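Keep a Board on the Table

My mother's kitchen table in Widitmont had a cloth on it, and on top of the cloth a sheet of clear plastic, and on top of the plastic whatever we were doing that day. I thought this was fussy. I have owned my own table for 17 years now and I have come around to a version of her view, with one change: skip the cloth and the plastic, and get a board.

I mean a plain white panel, big enough to cover most of the table, with a matte surface. Mine was offered as a shelf back at a closing sale in Podetden. It stands behind the door when we eat and lies flat the rest of the time.

The usual objection is that a good wooden table should be seen and used. Gerd Petersen, who refinished ours, holds this opinion strongly. He says scratches are what a table is for. I respect that, but I notice that he works at a bench and eats somewhere else. In a small apartment one table has to do the mending, the sorting, the bills and the supper, and those jobs do not treat wood the same way. Glue is the worst of them. Wet paint comes close.

The second objection is looks. A white board is not handsome. It makes a dining room look like a back office, and guests who drop in at four in the afternoon will remark on it. I can live with that.

What I like best is how well you can see on it. A dropped screw on oak grain is gone until you step on it. On a plain pale surface it is just there, and so is a pin, a crumb or a strip of clear plastic (mostly). Gloss would spoil this. I had a shiny Entwistle mat for 5 months and the ceiling lamp sat in the middle of it like a second moon, right where I wanted to work. Matte costs no more and does not glare.

Size matters too, and people go too small. A cutting mat or a tray gives you room for the thing and no room for your arms. Edeltraud Seidel, my neighbor downstairs, bought a Keltix lap board for her jigsaw puzzles and gave it away before she had the edges done. You want to be able to put both forearms over it and still have somewhere to set down a ball, a tool or a cup. Leave a strip of the table showing at the far side, so that there is something to get your fingers against when you lift the board off.

I would also argue against drawers, caddies and clamps fixed to it. Each one makes the board harder to put away, and a board that is hard to put away will be in your way at supper. Wipe it, stand it up, and the table is a table again.

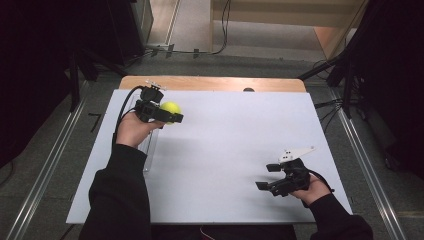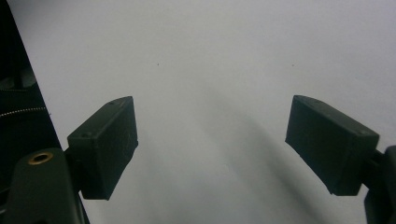
A tennis ball over the white board, first picture; plain pale surface in the second.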